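The Slow Death of My Sourdough Ambitions, and Other Kitchen News

I have been meaning to write about moving since we moved, and the reason I haven't is that every time I sat down to do it I found another box. The box on Thursday was labeled KITCHEN MISC, in my own handwriting, and it held one oven mitt, a bicycle pump and the manual for a blender we gave away two apartments ago. I moved that manual. I wrapped it in newspaper.

The new place is smaller than the old place, by 192 square feet if you believe the listing. I didn't think I would miss 192 square feet. I could not have told you what they were doing for us. They were, I now know, holding all our stuff.

So I have been getting rid of things, and I am bad at it. The books say to pick up each object and ask yourself how you feel about it. I feel fine about most of my objects. I feel fine about the fondue set. We have used it twice, both times successfully, and it has never asked for anything except an entire shelf.

My first attempt was to sell things online. I listed a Womach bread machine that cost a good deal of money in its day, and I wrote what I thought was a charming description. I got one message, which said "still there?" I said yes. That was the end of our relationship. The machine is still there, if anyone else is wondering.
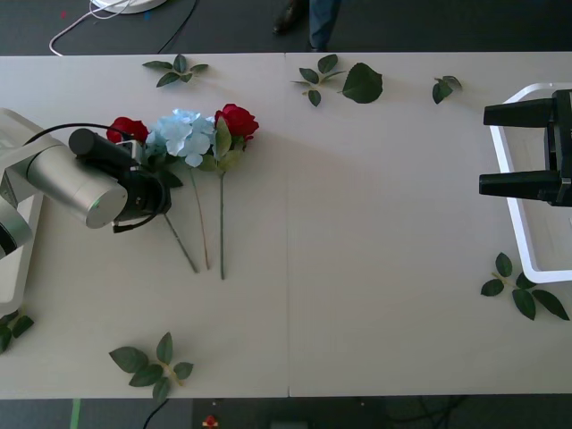
Then I tried the donation place on Levell Street, where a very patient man looked into my trunk and told me what he could not take. He could not take the bread machine (nobody can, apparently). He could not take the encyclopedias, which I had expected, or the lamp, which hurt. He did take the fondue set, and I drove home feeling like I had left a dog at the pound.

The sourdough jar went the same week. I had kept a starter going for most of a winter, and I told people about it more than they needed to be told. Then I put it at the back of the fridge and stopped making eye contact. By the time we packed it had a layer of gray water on top and a smell like nail polish. I have read that you can bring them back from this. I did not try. I rinsed the jar four times and it now holds rubber bands.

What surprised me was the paper. I had 397 recipes clipped from magazines, and I know the number because I sat on the floor one evening and counted them in place of dealing with them. I have cooked maybe five. A fair share were for things involving puff pastry, so there was a stretch of my life when I believed I was a puff pastry person. I kept the five, plus a lamb stew from a restaurant called Procházka that closed years ago, which I won't make either but which I like having around.

The kitchen itself is coming along. We have one good drawer and three bad ones. The stove lights on the second try, except the back left burner, which has its own ideas. I bought a narrow cart for the gap beside the fridge and measured the gap beforehand, like an adult – and then forgot that the baseboard sticks out. The cart lives in the hallway now and holds mail.

There are six boxes left. One says LIVING ROOM and rattles. I'm going to open it this weekend, or I'm going to put a cloth over it and call it a side table.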